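Wenn Sieglinde Dreßler von ihrer Arbeit erzählt, holt sie gern weit aus, und man hört ihr gern dabei zu. In Nikberg betreut sie bei Loltis die Simulation für Greifaufgaben, und im April hätte sie den Rechner am liebsten aus dem Fenster geworfen. „Da lief eine Serie mit 1000 Durchgängen, Stift in den Becher, also das Einfachste, was wir haben“, sagt sie und schenkt Tee nach. „Und 776 davon galten als gelungen. Ich habe mich so gefreut! Bis ich mir ein paar angeschaut habe.“ 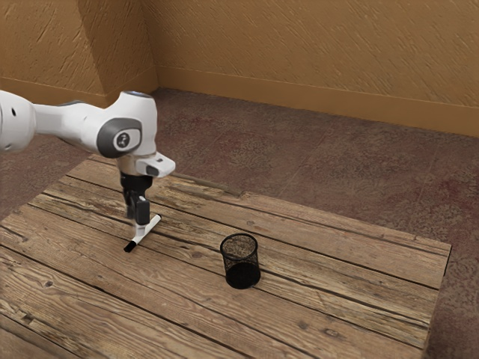 Der Stift auf der Tischplatte, daneben der leere Drahtbecher (Simulation).

Die Auswertung hatte nämlich auch dann einen Erfolg gemeldet, wenn der Stift bloß kurz in die Öffnung ragte und gleich darauf neben dem Becher landete. „Der Arm hat losgelassen, der Stift ist gekippt, und im Protokoll stand trotzdem alles auf Grün“, erzählt Dreßler. Ihr Kollege Fuchs suchte erst bei der Reibung der Finger, dann bei der Masse des Stifts, und darüber gingen 5 Tage hin.

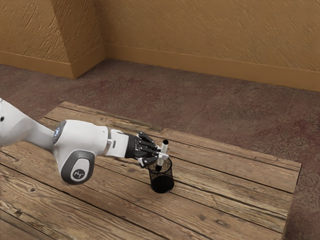 Schuld war am Ende eine Prüfung, die viel zu früh griff. Sie fragte nur, ob das untere Ende unter dem Becherrand lag, und fragte überhaupt nicht, ob die Hand den Stift noch festhielt. Eine Haltung wie diese, das untere Stiftende schon im Becher und die schwarzen Finger noch um den Schaft, zählte also bereits als abgelegt. „Man sieht es und denkt, ach, schön, fertig“, sagt Dreßler und lacht. „Das haben wir ja selbst auch gedacht, wir sind da keinen Deut klüger gewesen als das Programm.“

Unangenehm wurde es, weil die Kundschaft in Soltover mit den Daten schon weiterarbeitete. Dreßler rief noch am selben Nachmittag dort an, mit Herzklopfen, wie sie zugibt, und man war ausgesprochen freundlich zu ihr. Heute wartet die Prüfung, bis die Hand offen ist und der Stift ruhig steht.
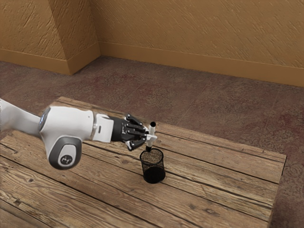
Stiftspitze an der Becheröffnung, die Hand hält noch fest.

Die nächste Serie soll 2000 Durchgänge haben. „Und diesmal schaue ich vorher hinein“, sagt sie, „mit Fuchs und mit einer großen Kanne Tee.“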